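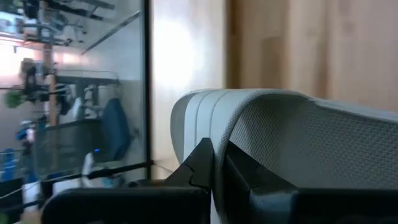
Duluth, Saturday, December 1, 2018

Gripper fingers for soft stuff, shared shop build

jalva_shop
Fingers are on the arm and closing under power. Printed black, matte, with the pointed tip and the small step in it. In the picture it has the gray mesh piece between the two fingers, tip against the curved rim with the stripes. Controller is the Finovow board, 523 lines of code so far, most of it mine and ugly. Closing force is set at 40 percent. Question is whether to put rubber on the inner faces or leave them bare.

teda80
Leave them bare. Mesh has enough texture to hold. Rubber drags when you open and pulls the piece with it.

Lavanya A
Disagree. Bare plastic is fine until you lift and turn. I ran bare fingers from August on and dropped fabric parts all the time. 8 mm strips of rubber fixed it.

teda80
What force were you running?

Lavanya A
80 percent. More didn't help, it just squashed the part.

teda80
Then your fingers were flexing. Stiffen them first.

josee_d
Looks to me like the step is doing a lot of the holding at the rim. I'd round off that point before anything else. A sharp tip will snag a weave that fine sooner or later.

jalva_shop
The step is there so I can get under an edge. I can round the point and keep the step. Vasanthi has the printer booked until Tuesday, so it'll be sandpaper for now.

Lavanya A
Sand it, then try rubber on one finger only. You can peel it off.

jalva_shop
OK, one finger. Will post what happens.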